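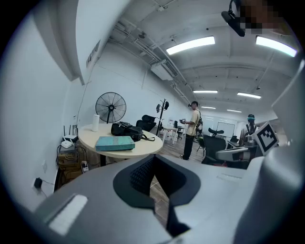

Lowering Spring and Shock Kit for Classic Half-Ton Pickups
Kushnir Suspension Parts, Stimley

Part number: 822
In stock. Usually leaves our shop in two working days.

Overview

The 822 kit lowers the rear of a coil spring half-ton pickup by a moderate amount and keeps a comfortable ride. It was made for owners who drive their truck every week, carry something in the bed from time to time, and do not want that the axle hits the frame on every railroad crossing. If you are looking for a show truck that lies on the ground, please look at our air bag section instead. This kit is for the road.

We started to make these springs after many customers told us the same story. They bought a cheap set, the truck looked very good in the driveway, and after one summer the rear sat lower on the driver side. In our opinion the wire in such springs is too thin for the work. Ours are wound from thicker wire, and the end coils are ground flat so the spring seats properly in the factory cup.

What is in the box

Rear lowering springs, one pair
Rear shock absorbers, shortened body, one pair
Lower shock relocation brackets, left and right (they are marked L and R)
Bump stops, low profile
Spring retainers with bolts
Adjustable track bar with rubber bushings
Hardware bag and printed instructions

The upper shock bolts are not included. Most people use the old ones again. If yours are rusted, order the bolt set together with the kit and we will put it in the same box.

Which trucks it fits

Two-wheel drive half-ton pickups with rear coil springs and trailing arms, short bed or long bed. It does not fit trucks with rear leaf springs, and it does not fit four-wheel drive. There were also some trucks that left the factory with coils and later received a leaf spring axle from a previous owner, so please go under the truck and look before you order. This is the most common reason for a return.

Long bed trucks sit a little higher in the rear than short bed trucks with the same spring. If you have a long bed with a steel tool box or a heavy bumper, the difference mostly disappears.

Specifications

Load rating: 700 pounds in the bed, spread evenly
Spring finish: black powder coat
Bracket finish: black powder coat
Track bar: welded steel tube, adjustable at one end
Bushings: rubber
Installation: bolt-on, drilling needed for the lower brackets only

About the load rating. The number is for the springs and it is for normal roads. It does not change what your brakes, tires, or axle can do. If you tow, put the tongue weight inside this number also.

Installation notes

Two people with ordinary tools can do the job in an afternoon. A floor jack, good stands, a torque wrench, and a drill with sharp bits are needed. A spring compressor is not needed, as the springs come out by hand when the axle hangs low enough.

Support the frame on stands, in front of the trailing arm mounts. Let the axle down slowly and watch the brake hose. On many old trucks the hose is shorter than it should be, and it will become tight before the springs are free. Unbolt the hose bracket from the crossmember when this happens. Do not let the axle hang on the hose.

Tighten the trailing arm bolts and the track bar bolts only when the truck stands with its weight on the wheels. If you tighten them in the air, the rubber is twisted all the time and will tear early. The bracket bolts should be checked again after 60 miles.

Center the axle last. Measure from the frame to the inside of the tire on each side, then turn the adjuster until both sides read the same. Lock the nut well.

After lowering, look at the angle of the pinion. With a two-piece drive shaft you may feel a small vibration when you pull away from a stop. Our shim set for the carrier bearing corrects it in most cases.

Wheels and tires

With the factory size wheel there is no rubbing. With wider wheels it depends on the offset, and we cannot promise for every combination. Send us the width, the backspacing, and the tire size, and Zoia Chornovol at our parts desk will compare it with the trucks we have measured.

Goes well with

Kushnir front drop spindles, for a level look
Tivonlow rear sway bar (needs our axle clamps, sold separately)
Cernura steel braided brake hose, extended length
Carrier bearing shim set
Upper shock bolt set

Questions we receive often

The front is still at factory height. Can I fit only the rear? Yes, you can, but the truck will sit nose high and the headlights will point too far up. Adjust the headlights, or do the front in the same week.

Are the springs left and right different? No, they are the same. Only the brackets have a side.

Will the springs settle? Some, yes, in the first weeks. Please wait with the final headlight adjustment and the wheel alignment until then.

Can I cut them for more drop? No. A cut coil does not sit flat in the cup, and the warranty is finished when the spring is cut.

I have the older kit from May with the plain steel brackets. Are the new ones stronger? They are the same steel and the same shape. Only the coating is new.

Shipping and returns

The kit ships in one heavy carton. Please open it while the driver is still there if the carton looks damaged. Unused kits can come back in the original packing. Brackets that were bolted on the axle cannot be returned, but if one part is wrong or missing we will send this part alone, without cost.

Warranty

The springs are covered against breaking and sagging for as long as you own the truck. Shocks and bushings are covered for two years. For a claim, write to Yaroslav Shevchuk in the workshop with your order number, and measure the ride height on both sides from the wheel center up to the fender lip.

Page updated 6th September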